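27 August 2026

Sourdough starter, second go. Charmaine Baloyi handed me a jar of the Arnton culture back in February and I managed to starve it over one long vacation (sorry, Charmaine!). She gave me another spoonful and a look.
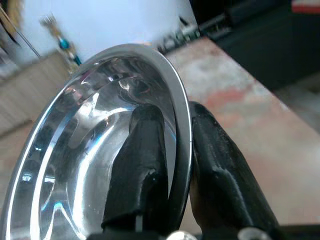 Vumorstead Fermentation Club

So the plan is two jars, same flour, same shelf, and the only thing I change is the water. Jar A gets tap, jar B gets the filtered stuff from the Carkutitz jug. Each one got 210 g of flour mix to start, which was way too much, and I spent half the afternoon hunting for a bigger lid. Next time halve it.

Jar A smells like apples already. Jar B smells like paint, kind of? Charmaine says the paint smell goes away by itself if you feed on time and quit poking at it, and I have been poking at it a lot. 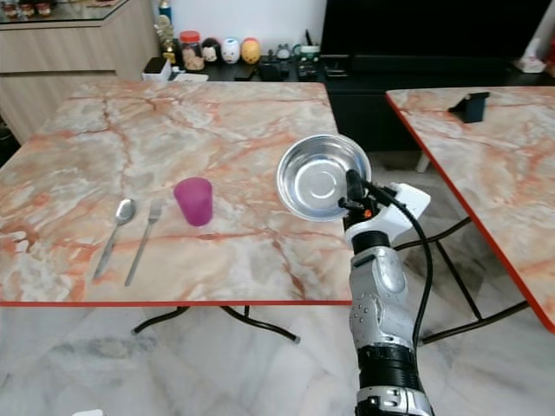 I also want to try the rye from Mnguni in one of them, but then I'd be changing 2 things at once and we'd all be arguing over which one did it. Leaving that until both jars double between feedings 3 days in a row. Rubber bands are on at the starting level, red for A, green for B.

If anybody is in before me tomorrow, please feed both and write the time on the tape. Discard goes in the tub in the fridge, I'm saving it for crackers.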